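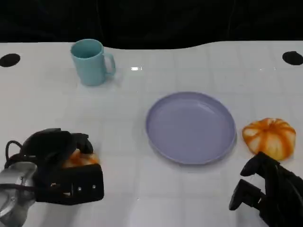
Renovación del servicio de menaje en las oficinas de Dormont

La Dirección de Servicios Generales informa a todo el personal de que en diciembre entrará en vigor el nuevo régimen de menaje compartido en la sede de Dormont. La medida sustituye el suministro de vasos desechables en las zonas de descanso y se extenderá más adelante al edificio Khurana, una vez finalizadas las obras de fontanería de la segunda planta.

Durante el último ejercicio, la sede consumió más de 2240 paquetes de vasos de un solo uso. El gasto correspondiente, sumado al de recogida de residuos, aconsejaba revisar un contrato que se venía prorrogando sin cambios. Tras el procedimiento de consulta interna, al que concurrieron varias empresas, el suministro se ha adjudicado a Gestero, que se encargará también de la reposición de las piezas deterioradas.

Cada persona adscrita a la sede podrá solicitar una taza a través del formulario disponible en la intranet. Hasta la fecha se han recibido 162 solicitudes. La entrega se realizará en el mostrador de recepción, previa presentación de la tarjeta de acceso, y quedará anotada en el registro de material de cada departamento.
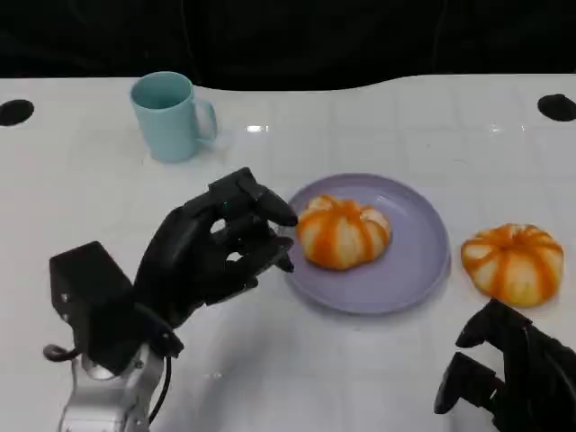

Quienes prefieran utilizar una taza propia podrán seguir haciéndolo, siempre que sea apta para lavavajillas y lleve una marca que permita identificarla. Las piezas sin identificar que permanezcan en los fregaderos al cierre de la jornada se retirarán a la estantería de objetos perdidos, donde se conservarán durante 7 días.

El lavado se efectuará en los equipos Borkix instalados en las cocinas de planta. El programa general se pondrá en marcha a las 16.30 h – los departamentos con turno de tarde dispondrán de un segundo ciclo, cuyo horario se publicará en el tablón de cada cocina. Se ruega vaciar los restos de café e infusiones antes de colocar las piezas en la bandeja y no introducir termos ni recipientes con tapa hermética.

Las salas de reuniones quedan sujetas a un régimen propio. El menaje destinado a visitas se solicitará junto con la reserva de la sala y no podrá trasladarse a los despachos. Al término de la reunión, la unidad organizadora deberá devolverlo a la cocina de la planta correspondiente.

Las incidencias relativas a roturas, falta de existencias o averías de los lavavajillas se comunicarán a la extensión 2145, en horario de mañana. Las existencias actuales de vasos desechables se reservarán para actos con asistencia externa hasta su agotamiento.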